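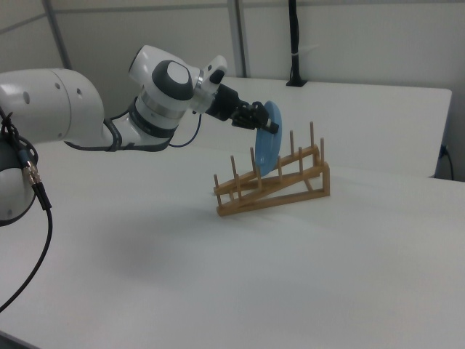

Home Recipes Garden Tips & Fixes Contact

Search this site... Go

Looking after a wooden dish rack
By Natalina Ruggiero, June

I gave up on plastic-coated wire racks after my third one went rusty at the joints and left orange spots on the worktop (and on my nice tea towels, grr). Wood is so much kinder to your crockery, but it does want a bit of care or it goes grey and furry.

New racks first. Wipe yours down with a damp cloth, let it dry overnight, then rub in food-safe mineral oil with an old sock. Two thin coats, please! I tried one thick one and it stayed tacky for days. Don't use olive oil, it goes rancid and your plates will smell like an old chip pan.

Day to day, let everything drip for a minute in the sink before it goes across. Big plates at the back, saucers at the front, and leave a gap between the really deep ones so the air can get round. I stand mugs on a folded towel instead, they only wobble about on the pegs.
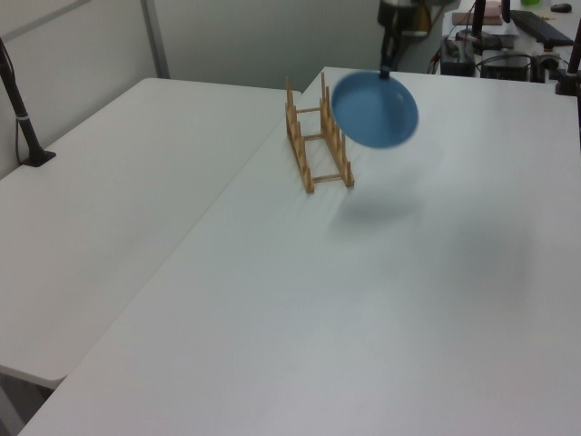 Blue plate and a pale wooden rack with upright pegs.

If you spot black specks down where the pegs meet the rails, scrub with an old toothbrush and white vinegar, rinse quickly and dry it somewhere breezy. Not on the radiator! Mine split right along one rail that way. Stubborn patches come off with fine sandpaper, going with the grain, and then you'll need to oil that bit again.

Loose peg? A dab of waterproof wood glue, push it back in and leave it 8 hours before you load it up.

Next up: getting tea stains out of a flask.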